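Community > Teaching by demonstration > Hand-held grippers

Cloth folding demos: keep the slow ones or bin them?
Posted by panagiotou_k

We are recording demonstrations of folding and laying out a cloth, using hand-held grippers with a camera on each. No arm is involved until later. We have 172 usable runs so far and want 300 by the end of July. My runs are nearly twice as long as everyone else's because I stop to sort out my grip whenever the cloth bunches up. Should I throw those away and record faster ones? We train with the Toltura scripts on default settings, if that matters.

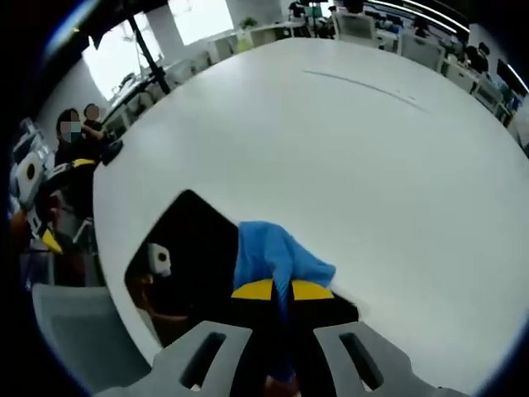 The other thing I'm unsure of is whether everyone should start from the same pile of cloth. At the moment we just drop it on the table and begin.

cavel_bench

Keep them, but cut out the pauses. Standing still teaches the policy to stand still, and ours used to hang over the cloth for ages before it moved. We trimmed any stretch where the gripper hadn't moved for 14 frames and that mostly cured it. Leave the regrips in. The robot will bunch the cloth up as well and it needs to have seen somebody get out of that.

Dropping it is fine. If you always start from a tidy pile it will only work from a tidy pile.

Rorkavura

Just get more data. We did almost 800 for towels.

tweedside

I'd agree with trimming, with one warning. If two grippers are used together, cut both recordings at the same points or they drift apart, and you won't spot it until training goes wrong. Check the finger opening too. Some of our pauses were the fingers closing slowly on an edge while the hand stayed still, and we cut those out by mistake. Had to go back to the raw files and do the lot again.

Tagged: cloth, grippers, trimming demos, two-handed tasks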